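Print this page | E-mail this article

Square labels and tapered pieces: a bench talk with Rungnapa Wiriya

Rungnapa Wiriya starts with the taper. The printed pieces her workshop makes are wider at the bottom than at the shoulder, and the angle was changed twice before she accepted it.

"With straight sides they tipped when you slid them," she says. "We widened the foot and left the top alone. The knob has to stay small enough to pinch."

The workshop, Plidard, designs tabletop sets in white plastic. Its current job is Grurunen, a strategy set whose pieces are tall rectangular columns with a rounded finial. Flat faces were a requirement from the start. Each piece has to carry a printed square marker, and a marker applied to a curved surface reads badly.

"A label wants a flat face and a white margin," Wiriya says. "Trim the margin off and the black border has nothing to stand against. I have had to reprint whole sheets for that."

The columns are printed upright. The layers show most at the finial, where the outline changes fastest, and she does not sand them. Sanding took the detail off the collar on an early batch, and the plastic came out cloudy in patches. Charoen Wiriya, who runs the printers, would prefer a finer layer height. It adds over 3 hours to a plate, and so far the request has been turned down.

Labels go on after the piece has been wiped with alcohol. Lertchai Kongkaew applies them with a bent card, top edge first, and presses from the center outward. Corners are the usual failure. A corner that lifts is removed and replaced, never glued back.

"Glue leaves a shine," Kongkaew says. "Then the black goes gray from one side."

The dark background on the bench was a later decision. White pieces on a pale table were hard to inspect, and small defects along the vertical edges went unnoticed until packing. Ailbhe Ó Ceallaigh, who handles the orders, asked for the change in January after 2 sets came back with rough shoulders.

"Against black you see the edge straight away," she says. "You also see every crumb of dust, so it gets wiped a lot."

The next run is 200 pieces. Wiriya expects to keep the shape and revise only the label stock, which she finds too thick at the fold of the sheet. 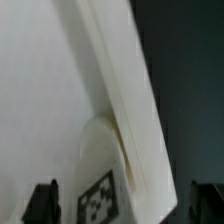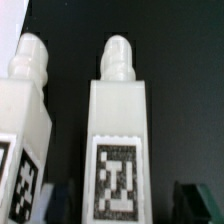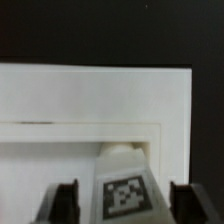

White parts with square black-and-white markers, seen close up.

Print this page | E-mail this article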